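About the Hollis Tavern History Society

We look after the history of pubs in and near Hollis, most of which are now apartments, a tire shop, or a parking lot. The society began in the back room of the Andley Arms, over an argument about which year the front porch fell off. The argument is still open. The porch has not been replaced.

Our archive holds 284 files, one for each tavern, inn, or beer house we can prove existed. Proof means a license, a deed, a tax roll, or a court record. Court records are by far the richest source, our forebears having been generous with their fists. "My grandfather drank there" gets a polite nod and goes in the other drawer. 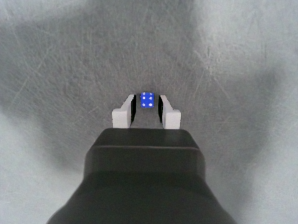
The Bivbridge files are the best place to start. The village once had 4 licensed houses on a single street, two of them called the Plough, and the owners spent years suing each other over the name. Both lost. The later Plough became the Clundano Hotel, after a racehorse that never won anything, and closed when the railroad picked a different valley.

We have 80 paying members and a reading room above the old Hollis brewery office, open afternoons from March to October. In winter the heating has other ideas. Copies of deeds and maps can be made while you wait, if you don't mind waiting.

Our printed guide, Last Orders in Hollis, ran to 1000 copies. Plenty are left. Corrections are welcome in writing, and the porch people have their own folder.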